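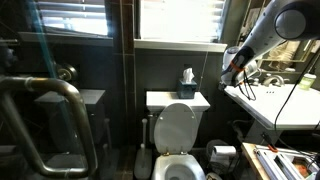 hurnenlow_hal
Anyone else following the Brarkusico burglary case? Police say the guy got in through a bathroom window in August and took $1,228. I don't buy it. This one has a window right over the toilet too, blinds and all, and you'd knock everything off the tank climbing in.

dusty217
People fit through smaller. He was charged, so they must have something.

hurnenlow_hal
Charged isn't convicted – I'd like to see prints.

mekonnen fan
Handeo paper says the hearing is Tue 15 March. 12 witnesses listed.

dusty217
For a window? Doubt it.

hurnenlow_hal
Got a link?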